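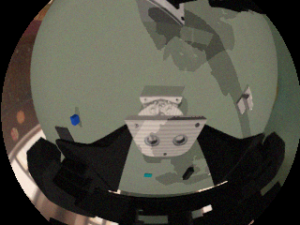
From: Liam Hartley
To: Tellardale sim-to-real list
Re: Wrist view, wide lens in the renderer

Hello Dorothy and all,

thank you for the careful questions. I answer between your lines.

Dorothy Sugden wrote:
> Did you train the Holroyd policy with the lens
> distortion inside the simulator, or did you
> bend the pictures afterwards? And do you mask
> the gripper? I would expect it to help.

The distortion is inside the simulator. We render directly with the wide lens model, so the table edges bow outward and the corners are black. In Vorton we bent the pictures afterwards, and small blocks near the side became very soft.

About the mask – we tried it, and it made the result worse. The gripper covers a big part of the view, but the policy seems to use it as a reference for distance. Also the shadows on the table remain when you mask the gripper, and then there is a dark shape without its owner. I kept the gripper in all later runs.

The training set has 3559 simulated episodes, and every policy was trained with 6 seeds. We change the direction of the light and the place of the small objects for each episode. The plate between the two sides of the gripper is not changed, only its brightness.

What I can not explain yet is the black block. When it lies in the shadow under the plate, the policy often goes to the teal one, also when the teal one is not the target. In the last evaluation this was 27 failures. A lighter shadow in the renderer is my next test, but maybe somebody has a better idea?

The configuration files are in the Ratatmont folder. Please use the newer one, the older file stops at 2000 episodes.

Best regards,
Liam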